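Pre-season gear check, Netamska Beach
12 August 2019 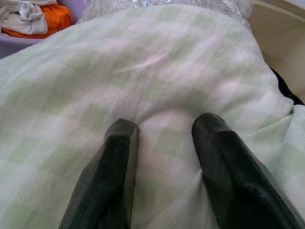 Netamska Windsurf Club – Rental and Rescue Team

Hi all, Hooman Bagheri again with my notes from this morning. I went through the whole shed with a coffee in one hand and the list in the other, so sorry if some of the comments wander a bit! If you're taking a beginner out this week, please read the harness part at least.

Boards
Fins tight, no wobble: OK. I swapped two screws on the big Calto beginner board (the yellow one everybody fights over).
Deck and rails: OK except board 155, which has a soft spot near the front foot strap. I taped an X on it, please don't rent it out, even if somebody begs.
Mast track: OK, but sandy. Rinse them, people!

Sails and masts
Seams and windows: one small tear on the 4.5 Taheri, fixed with sail tape. Good for light wind only, and I'd like a proper repair before the December trip.
Battens: OK.
Mast joints: one stuck. I pulled, Calto shop guy pulled, still stuck. It's on the rack by the door if you feel strong.

Harnesses and vests
Buckles: OK on all the seat harnesses. Two waist ones slip when you load them, so they're in the red bin. Leave them there.
Vests: zips fine, foam fine. The kids' sizes were hung in with the adult ones again, I've moved them back.
Helmets: chin straps OK. Radio helmets charged, but test yours on the sand first and not when your student is already halfway out of the bay.

Rescue boat
Fuel: full.
Kill cord: worn at the clip, NOT OK. New one ordered from Braron, order 1034. Use the spare in the dry box until it gets here.
Engine hours: 541. Service is due, I'll call them tomorrow.
Tow line: OK, a bit stiff from the salt.
VHF radio: OK, though you have to hold the button down hard.

First aid and shore
Kit: short on big plasters and vinegar. I'll pick some up in town.
Wind limits board: repainted, and you can finally read it from the water – I love it!
Launch area: some broken glass by the steps, cleared. Shoes on anyway, please.

Still open: board 155, the stuck mast, the kill cord, the two waist harnesses. Text me if you find anything else, or write it on the sheet by the shed door.

Hooman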